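Lostaneck House Collection
Gallery: Kitchen and Table Storage

The Lostaneck House Collection holds 973 household objects acquired for the study of everyday storage in small homes. The pages in this gallery present a selection of racks, stands and holders intended for the kitchen and the dining table. Entries were prepared by Shengli Cui and are revised each September.

Objects are listed by type. Dimensions are available on request from the collections office. Visitors who wish to examine an object in person should quote the name of the entry and the name of the gallery when writing. Requests are normally answered within 3 working days.

The collection accepts gifts of household objects in sound condition. Donors are asked to write before sending any item and to state where it was used and for how long. Objects that duplicate existing holdings may be placed in the handling set, which is lent to schools and adult education classes in the Bai district.

Stands

Stands in this group rest on a table or counter and need no fixing to the wall. Most were sold for cups and mugs, although households have long used them for other items with a loop, a handle or a hole. Utensils, measuring cups and small strainers are the most frequent substitutes reported to the collection.

Mug tree with wooden spoon. White stand with a round, flat base, a slender pole and thin curved arms set around a hub at the top. A light tan spoon hangs from one hook, its long handle parallel to the pole and its bowl close to the base.
Handling set. Available for loan.

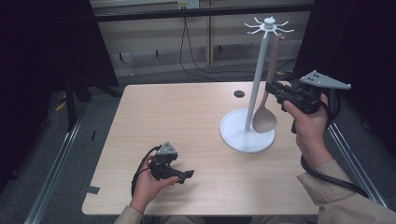
Loans and Reproduction

Items in the handling set may be borrowed by schools, libraries and registered community groups for one term. Borrowers are responsible for collection and return. Objects should be wiped with a soft cloth after use and should not be placed in a dishwasher.

Pictures in this gallery may be reproduced without charge for teaching and private study. Publishers printing more than 1,000 copies should apply to the collections office in writing. The credit line should read "Lostaneck House Collection" and should appear on the same page as the picture.

Page last revised Mar 14, 2023.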